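Category: Robotics / Methods / Manipulation

Collecting two-handed data in ordinary kitchens: a conversation with Dezső Dudás

Most published work on two-arm manipulation still comes from laboratory tables with a plain background. The Katona project at Jurmont takes a different route. Its demonstrations are recorded by people holding a pair of grippers in their own hands, in kitchens that are in everyday use, and the policy is trained on what the gripper-mounted cameras record. Dezső Dudás runs data collection for the project. The robot that later executes the policy carries the same jaws and the same cameras.

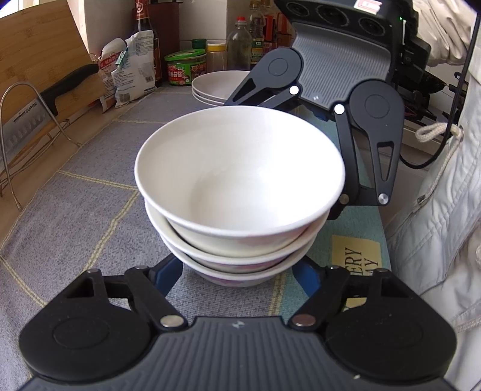

JURMONT, September

Dudás starts with bowls. Stacked bowls were the first task on the list and they are still the one he uses to check a new operator. "A stack has a lean to it," he says. "Two jaws close on the lowest bowl, and the upper ones follow or they don't. The operator feels that in the wrist. The camera has to see enough of it for the policy to learn the correction."

The central question in the study was how much of a demonstration survives the move from a human arm to a mechanical one. A person can roll the wrist through angles that the arm can't reach, and can move faster than its joints allow. Each demonstration is therefore replayed in simulation before it enters the training set. Trajectories that break a joint limit are cut. "We lose data that way and I accept it," Dudás says. "A bad trajectory costs more than a missing one."

The set used for the reported result holds 1606 demonstrations of dish handling: stacking, unstacking, and moving plates and bowls across a counter. Operators were given a goal and no script. Dudás says the first protocol did have a script, written by Dénes Kozma, with a fixed order of grasps for each object. It produced clean recordings and a policy that stalled whenever a bowl was a few centimeters from where the script had placed it.

"Dénes was the one who threw it out," he says. "He looked at the replays and said we had trained it to recite."

Without the script, variation between operators went up. One person steadies with the left gripper and lifts with the right, another does the reverse, and a third changes sides from one grasp to the next. The group kept all three habits and trained a diffusion policy over short action chunks, which can represent several valid answers to the same view. An earlier regression model averaged them. In the replays its two grippers approached the dish together and stopped short of it on both sides.

Clutter was left alone. Operators may clear a space to work in, but whatever stands at the back of the counter stays there. Dudás considers this the least understood part of the method. "Reviewers ask for the clutter to be controlled. I can report it, and I can hold some kitchens out for testing. If I control it I am back at the lab table."

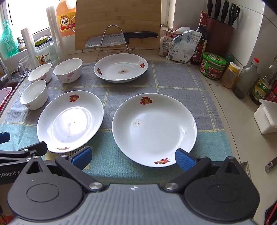

Plates and rice bowls set out on a checkered towel, seen from one of the hand-held grippers.

Plates are harder than bowls. The rim of a shallow plate sits close to the surface, so the pads have very little height to work with, and a white glazed plate under a window can return a patch of glare to the camera. Oldřich Štefanec, who maintains the vision code, tried masking saturated regions before training. Results on plates got worse. The group's current reading is that the policy uses the edge of the glare as a cue to where the plate is – a cue that will fail under different light. Dudás lists this as an open problem.

Evaluation was done in kitchens that do not appear in the training data, with 10 trials for each starting layout. A trial counted only if every dish ended in the target place and none had been dropped. Partial success was logged separately and is not part of the headline rate.

The comparison Dudás cares about most is the one on data size. The policy was trained on subsets of 300 and 1000 demonstrations as well as on the full set. The smallest subset handled single bowls but failed on stacks. At 1000, stacks became reliable and plates did not. The full set improved plates in daylight kitchens and made little difference elsewhere.

"So more of the same is the wrong purchase," he says. "I would spend the next month on evening recordings – lamps on, same dishes."

The next round will also add wrist force sensing, which Ferenc Kovács is fitting to the Vaketti test arm. Dudás expects it to help with stacks and has no prediction for plates.

Related items
Replay filtering for hand-held demonstrations
Máté Sárközi on calibrating paired wrist cameras
Matley workshop notes: action chunking in practice
Glare and glazed objects: a short reading list

This site uses cookies to measure readership. By continuing to browse you accept our cookie policy.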